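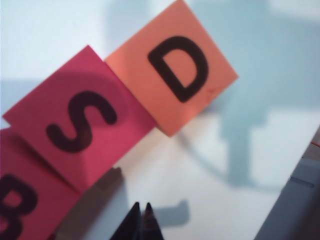 D, on the orange one.

14 March 2021

So I've fallen completely in love with word games again, and I blame Bunlow. If you haven't played it, you get a rack of letters and you build words outward from the middle of the board, and the longer you wait before closing a word the more it pays. My best game so far is 574 points and I did a little lap of the kitchen afterwards!

I learned on Gratix, years ago, at the big table in the house on Hundosgate. Gratix is a much meaner game (you can steal a whole word by adding one letter to it, and people do) and it taught me the habit I still lean on most, which is looking at the ends of words first. Put an S on something. Put a D on something that already ends in E. BAKE turns into BAKED and suddenly the whole right side of the board opens up. I must have done that one a hundred times and I still get a kick out of it.

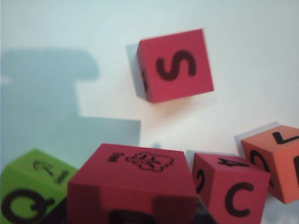

Should you hang on to an S or play it as soon as you can?
I hang on to mine until it lets me make two words at once, and if the bag is nearly empty I just play it.

The other thing I've been doing is learning the two-letter words properly. I keep them in a Wiegand notebook, 15 to a page, and go through a page with my coffee. AA, AE, AI, all those lovely useless vowels. I used to swap tiles whenever I drew a rack like that, and now I get a bit excited, because OE and a well-placed AI can dig you out of nearly anything.

Q is still my weak spot. I know QI, I know QAT, and after that I start making things up and hoping. 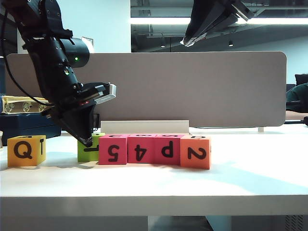

Q over on the left, with a green block in the line too.

My running total for the month is 2381, and I'd love to double it before the end of April. Next page in the notebook is the words with a J in them, so I'm off to make coffee.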